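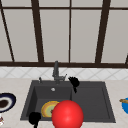
# Prarer Untertischfilter mit Merkis-Kartusche

Stand: 17. November 2024

Getestet wurde der Aktivkohlefilter von Prarer in der Ausführung mit Bajonettkopf. Das Gerät sitzt im Unterschrank in der Kaltwasserleitung und arbeitet ohne Strom. Die Kartusche stammt von Merkis und ist laut Datenblatt für 1.000 Liter ausgelegt. Seit Januar sind fast 300 Liter durchgelaufen, ein kompletter Kartuschenzyklus ist damit noch nicht erfasst.

## Lieferumfang und Montage

Im Karton liegen Filterkopf, Kartusche, Wandhalter, ein Anschlussschlauch von 500 mm Länge, Flachdichtungen und ein Montageschlüssel aus Kunststoff. Ein Absperrventil fehlt. Wer kein freies Eckventil mit passendem Abgang hat, braucht zusätzlich ein T-Stück. Ich habe das von Sleiman verwendet, es dichtet ohne Hanf.

Der Halter wird mit zwei Schrauben an der Seitenwand befestigt. Die beiliegenden Schrauben sind für übliche Korpusstärken zu lang und wurden ersetzt. Der Abstand zum Schrankboden muss so gewählt werden, dass sich die Kartusche nach unten herausdrehen lässt. In der Anleitung steht dieses Maß nur in der Zeichnung, der Text nennt es nicht.

Der Schlauch ist knapp bemessen. Bei Montage an der linken Seitenwand und Eckventil rechts reicht er nicht, eine Verlängerung muss extra bestellt werden.

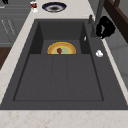
Beim ersten Spülen tritt Kohlestaub aus, das Wasser läuft zunächst grau und wird dann klar. Der Perlator sollte vorher abgeschraubt werden, sonst setzt sich das Sieb zu. Danach Durchfluss kurz unterbrechen und alle Verschraubungen mit Küchenpapier abtupfen – ein leichter Feuchtigkeitsfilm am Filterkopf fällt sonst kaum auf. Bei mir musste die Überwurfmutter am Eingang nachgezogen werden, seither ist die Verbindung trocken.

## Betrieb

Der Druckverlust ist spürbar. Bei 2 bar am Hausanschluss würde ich den Filter nur mit einem eigenen Entnahmehahn betreiben. Bei höherem Leitungsdruck füllt sich ein Topf merklich langsamer als zuvor, im Alltag bleibt das erträglich.

Der Chlorgeruch, der hier nach Arbeiten am Netz gelegentlich auftritt, ist am gefilterten Wasser nicht mehr wahrnehmbar. An der Härte ändert das Gerät nichts, der Wasserkocher verkalkt im selben Tempo weiter. Prarer behauptet auch nichts anderes, der Händlertext dagegen schon.
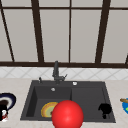
*Fenster über dem Fliesenspiegel*

## Kartuschenwechsel

Probeweise wurde die Kartusche einmal aus- und wieder eingesetzt. Der Bajonettkopf sperrt den Zulauf beim Drehen selbsttätig, es läuft nur Restwasser aus. Eine flache Schale genügt. Der O-Ring gehört vor dem Einsetzen leicht mit Silikonfett bestrichen, im Karton liegt keines.

Zum Vergleich stand vorher ein Ploltier mit Schraubgehäuse im selben Schrank. Dessen Kartuschen sind billiger, der Wechsel verlangt aber geschlossenes Eckventil und deutlich mehr Kraft.

## Bewertung

- Verarbeitung: gut, Gewinde sauber, Halter etwas weich
- Montage: befriedigend, Schlauch zu kurz
- Geschmack und Geruch: gut
- Anleitung: ausreichend

Kaufempfehlung bei ausreichendem Leitungsdruck und chlorhaltigem Wasser. Gegen Kalk ist es das falsche Gerät.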